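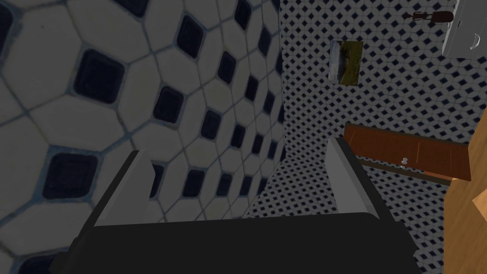

The Small Print on Forever

Suitcase makers love the word "lifetime." Ask whose lifetime and the conversation gets shorter.

February 2018

The tag on the Engelbrecht carry-on is printed on thick cream card, tied to the handle with a bit of waxed string. It says "Guaranteed for Life" in raised letters. Turn it over and there is a web address, and at the web address there is a document that runs to more words than the lease on my first apartment. I read it at the kitchen table on a wet evening and came away less sure of what I'd bought than when I started.

I should say that I like the bag. It rolls straight, the zippers are big enough to grab with gloves on, and the lining doesn't bunch up when you're packing in a hurry. My complaint is with the card. I paid a good deal more for this suitcase than for the one it replaced, and when I try to remember why, the honest answer is that a salesman in Gurstead tapped the tag with his pen and said, "Last one you'll ever buy."

Here is what the guarantee covers: defects in materials and workmanship, for the life of the product. Here is what it leaves out: wear and tear, cosmetic damage, stains, odors, misuse, accidents, and damage caused by "a common carrier or other transport provider." A common carrier is an airline. It is also a bus company, a railroad and a cruise line. So the suitcase is protected for as long as it exists against everything except being used as a suitcase.

And then there's "the life of the product," a phrase that ought to make anyone suspicious. Most shoppers I've talked to assume the life in question is their own. The document defines it as "the reasonable period during which the item may be expected to perform its function," and the company decides what's reasonable. A wheel that falls off after a decade might be a defect. It might also be the bag telling you it has finished living.

I put this to Pieter Zulu, who sold luggage for a department store before moving into wholesale. He didn't bother to defend it. The guarantee is a sales tool, he told me, and stores know it. A customer who is wavering between two bags will pick the one with the longer promise, and hardly anyone asks to see the terms. "They'll check the weight, they'll check the size, they'll open every pocket," he said. "Then they take the tag on faith."

The reason it works financially is no great mystery either. People lose the receipt. They move. They get tired of the color. A bag bought for a honeymoon feels wrong on a business trip, or a kid takes it to college and it never comes back. By the time something breaks, the owner has often been looking for an excuse to replace it anyway, and the guarantee has become a scrap of card in a drawer with the takeout menus.

Even those who do remember tend to hit the shipping rule. To make a claim on my bag I would have to send it, at my own cost, to a service center two states away. If the claim is turned down, I pay to have it sent back or they throw it out. I got a price for mailing an empty suitcase there and back. It came to $70, for a repair that might be refused, on a bag I'd have to do without for three weeks.

Margareta Bratu has been through it. The pull-up handle on her Flunwood upright jammed halfway, so she mailed the bag in with a copy of the receipt and a polite letter. The reply said the handle tubes showed signs of impact and that impact was not covered. She wrote back to ask how a handle could be expected to get through an airport without impact. They sent her a coupon. She used the coupon, she admits, because the new one was a nice green.

To be fair to Flunwood, not every story goes that way. Oluwatosin Abubakar had a seam open up along the front pocket of the same model and got a whole new bag, no argument, with a note apologizing for the trouble. He now tells everyone to buy the brand. I believe him, and I believe Bratu too. What strikes me is that neither of them could have known beforehand which treatment they'd get, and a promise you can't predict isn't worth much at the cash register.

When I called Engelbrecht I asked what share of claims they approve. I was told this was not something they gave out. I asked whether the common carrier rule had ever been waived. I was told each case is looked at on its merits. I asked how many people had bought the bag believing airline damage was included, and there was a pause, and then I was offered a link to the document.

So I took the suitcase to a repair shop instead. Gerrit Molefe fixes bags at a narrow counter in Melgate, between a key cutter and a place that sells phone cases. He flipped mine over, spun the wheels, pulled the handle up and down a few times and ran a thumbnail along the piping. He thought it was decent. What he liked were the screws. The wheels on my bag are held on with ordinary ones, so he can swap a set while you wait. On plenty of others, including some costing 2 or 3 times as much, the housings are riveted and the lining is glued down over them, and getting in means cutting.

"Look inside before you look at the tag," he said. He unzipped the lining of another customer's bag to show me one done badly. There were rivets in a row and a smear of old glue, and no way to reach the handle assembly without ruining the back panel. That bag came with a lifetime guarantee as well.

This seems to me the more useful test. Can you get at the wheels with a screwdriver? Does the lining unzip? Will the company sell you a spare handle, and will it still sell you one in ten years? Sipho Chauke, who flies for work and has passed 1,000 nights in hotels, carries a plain nylon bag with no guarantee left on it at all. He has changed the wheels twice and the main zipper pull once. He bought the wheels online, a pack of four, and did the job on the floor of his garage with the radio on.

There are a few signs the makers have noticed. A couple of the smaller ones now list spare parts on their websites, and Engelbrecht says it will post a revised guarantee in March, with "clearer language for today's traveler." I asked whether clearer meant more generous. It's being finalized, they said.

I'll read it when it comes out. Until then the cream card is in my drawer, and Molefe's phone number is written on a luggage label inside the front pocket.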